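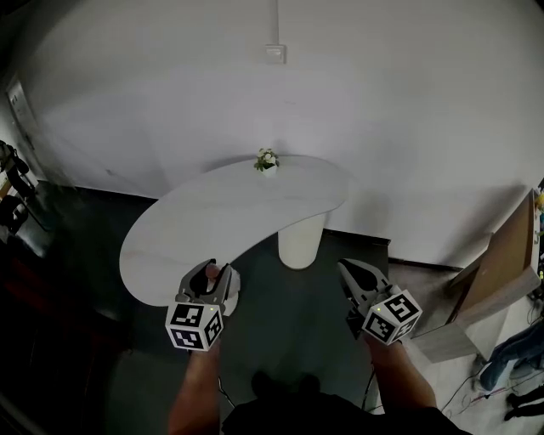 Open afternoon at Dunudholm

Dunudholm opened its workshop to visitors one Sunday in July, and I went along with Marietjie Mabuza from our purchasing office. The firm sorts and packs small parts for Ninumari, and it has been moving that work over to robot arms.

The training room came first. Staff hold a gripper in each hand and do a job the way they would at the bench - pick something up off the white table, put it down, start over. The marker cubes on the grippers let the software follow each move. Krystyna Walczak used to pack on the evening shift and now does this full time. She said her back is better and her wrists are worse, so people swap out every 2 hours.

Roman Makowska took us through the packing hall. Four arms run there. The line was stopped for the visit, which was a pity. He expects a second line in 2027 and no night shift after that. Pay for the people moved to training stayed the same, but they lost the night bonus, and Aleksandra Borkowska from the union side is still arguing about it.

I asked who fixes a bad grip. The packers do, since they know the parts, and the office now calls them before it changes a bin or a box.

Coffee was in the canteen. Parking is behind the Espinoza building, and the gate closes at 4.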